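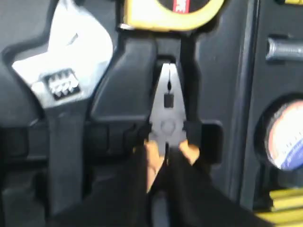 # 小型家電の分解容易性と故障箇所への到達性に関する調査

設計工学演習 班別報告書
指導教員:Parvaneh Tabrizi

## 1. 目的

家庭で使用される小型電熱器具および照明器具は、故障時に修理されず廃棄されることが多い。廃棄の理由としては修理費用と新品価格の差が挙げられやすいが、筐体の構造が分解を前提としていないために、故障箇所の特定以前の段階で作業が止まる場合もある。本演習では後者に着目し、故障した器具を実際に分解して、故障箇所に到達できるか、到達した場合に復旧できるか、復旧を妨げる要因は何かを調べた。

修理の可否だけを記録すると、分解段階の問題と部品入手の問題が混ざる。そこで本報告では「到達」と「復旧」を別の指標として扱う。

## 2. 用語

本報告で用いる語を次のとおり定める。

- 分解:外装を開き、内部の電気部品を目視できる状態にする作業
- 到達:故障箇所を特定し、その部品または接続部に測定端子を当てられる状態になること
- 復旧:故障箇所の処置後、再組立を行い、定格で正常に動作すること
- 破壊分解:外装または固定部を再使用できない状態にしなければ進められない分解

爪の一部が欠けても外装が元の位置で固定できる場合は、破壊分解に含めない。接着部を刃物で切断した場合は、再接着の可否にかかわらず破壊分解とした。

## 3. 調査対象

学内で「動作しない」として回収された器具のうち、質量が300 g以上で、電源コードが本体に付属するものを対象とした。充電池を内蔵する器具は、短絡時の危険性が高く実習室の作業基準に合わないため除外した。対象は14台で、内訳は次のとおりである。

| 区分 | 製造者 | 台数 | 回収時の申告 |
|---|---|---|---|
| 電気ケトル | Kullton | 4 | 加熱しない |
| ヘアドライヤー | Fallari | 4 | 送風しない、または途中で停止する |
| 卓上照明 | Mthembu | 3 | 点灯しない、または点滅する |
| トースター | Pomine | 3 | 加熱しない |

区分ごとに製造者が一つに偏っている。回収箱に入っていた器具をそのまま用いた結果であり、製造者間の比較を目的としたものではない。同じ区分の器具でも型式は一致しておらず、外装の固定方法に差があった。

## 4. 方法

### 4.1 作業条件

作業は二人一組で行い、一人が分解、もう一人が記録を担当した。分解担当者は区分ごとに交代した。器具1台あたりの分解時間の上限は70分とし、これを超えた時点で到達不能と判定した。測定と復旧処置の時間はこの上限に含めない。

使用工具は一般に市販されている手工具に限定した。特殊形状のねじに対応するビットは使用を認めたが、製造者専用の治具や、外装を加熱して接着剤を軟化させる装置は用いていない。家庭での修理に近い条件とするためである。
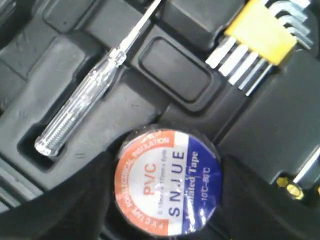

作業前には電源プラグを抜き、差込刃間を放電抵抗で接続した後、テスターで電圧が残っていないことを確認した。この手順はコンデンサを持たないと考えられる器具についても省略していない。プラグは作業者の手元に置き、分解担当者以外が触れないこととした。

### 4.2 分解の手順

分解は次の順序で進めた。

1. 外観を確認し、ねじ穴、継ぎ目、銘板、滑り止めの位置を記録する。
2. 露出しているねじを外す。
3. 外装が開かない場合は、滑り止めと銘板の裏を調べる。
4. 樹脂製のへらを継ぎ目に差し込み、爪の位置を探る。
5. 爪の解除で開かない場合に限り、破壊分解を検討する。

手順5に進む場合は、作業を中断して指導教員の確認を受けた。確認の待ち時間は分解時間から除いている。外したねじは、長さと位置の対応が分かるように記録紙へ貼り付けた。再組立時に長いねじを浅い穴へ入れると、内部配線を損傷するおそれがある。

### 4.3 測定

到達後、通電経路をプラグ側から順に導通試験で調べた。電熱線については抵抗値を測定し、銘板の定格電圧と定格消費電力から求めた値と比較した。定格電圧を V、定格消費電力を P とすると、動作時の抵抗 R は

R = V² / P

で与えられる。電熱線の抵抗は温度によって変化するため、常温での測定値はこの式の値と一致しない。本調査では断線の有無を判別できれば足りるので、温度補正は行わなかった。

絶縁抵抗は、復旧処置後の再組立が終わった段階で測定した。充電部と外郭の間で基準値を下回った器具は、動作の有無にかかわらず復旧としない。

### 4.4 復旧処置

処置の範囲は、接点の清掃、断線部の切除と再接続、電源コードの交換、スイッチの交換とした。温度ヒューズやサーモスタットを取り外したり、短絡したりする処置は禁止した。交換部品は定格が同一またはそれ以上で、取付寸法が合うものに限った。

## 5. 結果

### 5.1 到達と復旧

14台のうち到達できたものは10台、復旧したものは6台であった。区分別の結果を示す。

| 区分 | 対象 | 到達 | 復旧 |
|---|---|---|---|
| 電気ケトル | 4 | 3 | 1 |
| ヘアドライヤー | 4 | 1 | 0 |
| 卓上照明 | 3 | 3 | 3 |
| トースター | 3 | 3 | 2 |
| 合計 | 14 | 10 | 6 |

卓上照明は全台で到達、復旧ともに成立した。ヘアドライヤーは到達が1台にとどまり、復旧したものはない。

### 5.2 故障の内容

到達した器具の故障内容は次のとおりである。

- 電気ケトル:本体スイッチの接点不良が1台、ヒーターの断線が2台
- ヘアドライヤー:モーターのブラシ摩耗が1台
- 卓上照明:電源コードの断線が2台、スイッチの不良が1台
- トースター:コード接続端子部の断線が1台、タイマー接点の不良が1台、ヒーター管の破損が1台

復旧した6台の故障は、コード、端子、接点、スイッチのいずれかで発生していた。電源コードの断線は2台とも本体側の引出口付近にあり、使用中の屈曲が集中する位置と一致する。被覆の外観に異常がなく、コードを曲げながら導通を測って初めて位置が分かった例もあった。

### 5.3 到達不能の内容

到達できなかった4台のうち、ヘアドライヤーの3台はいずれも外装の左右が継ぎ目の全周で接合されていた。このうち1台は破壊分解に進んだが、送風部の内筒も接着されており、発熱部に測定端子を当てる前に上限時間に達した。残る2台は、外装を切断すると内部配線を傷つける位置に継ぎ目があったため、破壊分解を行わずに終了した。

電気ケトルの1台は底板が特殊ねじと爪で固定されており、ねじを外した後も爪が解除できなかった。爪の解除穴は見当たらず、へらを差し込む隙間も狭い。底板の中央を押しながら周囲を持ち上げる方法を試したが、樹脂の変形が大きくなったため中止した。

## 6. 考察

### 6.1 外装の固定方法

到達の成否には、ねじの本数よりも固定方法の可逆性が関係していたと考えられる。トースターにはねじの多い型式が含まれていたが、すべて外側から工具が届く位置にあり、分解そのものは容易だった。逆に、ねじが少ない器具では爪や接着が固定を分担しており、手順4以降で時間を要した。

水や毛髪の侵入を防ぐ必要がある器具では、外装を全周で接合することに合理性がある。ヘアドライヤーは手に持って使い、落下の頻度も高いと予想されるため、爪だけの固定では使用中に外装が開くおそれもある。したがって、分解しにくい構造を直ちに設計上の欠点とみなすことはできない。評価にあたっては、同等の保護性能を可逆的な固定で得られるかを検討する必要がある。

### 6.2 部品の一体化

到達後に復旧できなかった4台では、故障部品が単体で交換できない構造になっているか、適合する部品が入手できなかった。電気ケトルのヒーターは底部の金属板に固着されており、交換するには容器ごと取り替えることになる。トースターのヒーター管は取り外しが可能だったが、端部の金具の寸法に合う管が見つからなかった。ヘアドライヤーのブラシも同様で、モーター単体の型番が判読できず、代替品の選定に至らなかった。
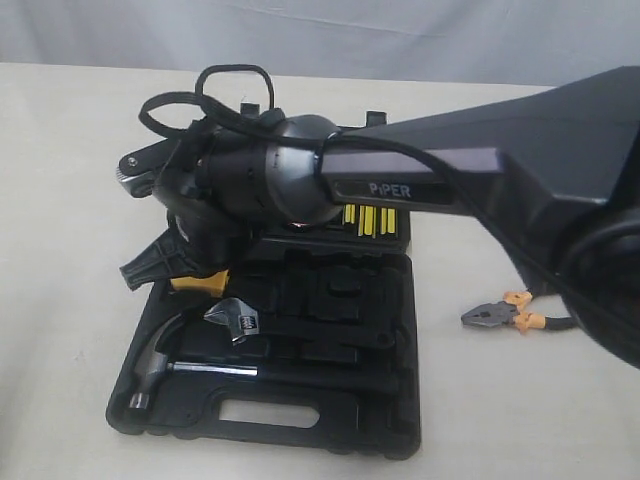

一体化には部品点数の削減と熱伝達の向上という利点がある。ケトルの場合、ヒーターと容器を分離できる構造にすると接触熱抵抗が増え、封止部も追加される。交換性を高める変更が、別の故障要因を増やす可能性は否定できない。この点を判断するには、使用年数と故障率の資料が必要であり、今回の調査範囲では扱えない。

### 6.3 銘板と表示

分解に直接関係しない要因として、表示の問題が見られた。銘板が外装の固定ねじを覆っている型式では、分解のために銘板を剥がす必要がある。剥がした銘板は端部が浮き、再貼付しても元の状態に戻らない。定格表示が失われると、次に修理する者が適切な部品を選べなくなる。ねじ穴の目隠しには、表示を持たない別部品を使うほうがよい。

また、交換可能な部品に定格と取付寸法が表示されていれば、部品選定の時間は短縮できる。今回交換したスイッチには定格電流の刻印があり、卓上照明の処置は円滑に進んだ。

### 6.4 調査の制約

対象の数が少なく、回収時点で動作しない器具だけを扱っているため、得られた到達率を市販製品全体に当てはめることはできない。分解担当者を区分ごとに交代したことも、結果に影響した可能性がある。トースターの分解担当者は以前に同種の器具を扱った経験があり、電気ケトルの担当者にはその経験がなかった。担当者の習熟度と器具の区分が分離できていない点は、計画段階の不備である。

上限時間についても根拠が十分でない。実習時間から準備と片付けを差し引いて決めた値であり、修理業務の標準的な所要時間に対応するものではない。ただし、ヘアドライヤーの2台は時間以外の理由で終了しており、上限を延長しても判定は変わらない。

## 7. 改善案

結果をもとに、同種の器具を設計する場合の改善案をまとめる。

**コード引出口の分離** 電源コードの固定金具と端子台を、主外装とは別の小さな蓋の内側に置く。コード周辺の故障であれば、主外装を開かずに処置できる。蓋の固定には工具を要するねじを用い、使用者が不用意に充電部へ触れない構造とする。

**爪の位置の表示** 爪で固定する外装には、解除位置を示す小さな刻印を設ける。金型の変更で対応できるため、部品の追加は生じない。刻印の位置は底面など使用時に見えない面でよい。

**ねじの種類の統一** 外装に用いるねじの長さと頭部形状をそろえる。今回の再組立では、長さの異なるねじの取り違えが一度あった。統一できない場合は、穴の周囲の形状を変えて区別する方法がある。

## 8. 今後の課題

次回は、同一型式の器具を複数用意し、担当者を無作為に割り当てたうえで分解時間を比較する。再分解時の所要時間も測定すれば、構造に関する事前知識の効果を見積もることができる。また、復旧した6台は絶縁抵抗と動作の確認までで調査を終えており、処置部の耐久性は未確認である。コードの再接続部については、屈曲試験を行って未処置品と比較する予定である。

分解記録紙と測定値の一覧は、実習室の演習資料棚に保管した。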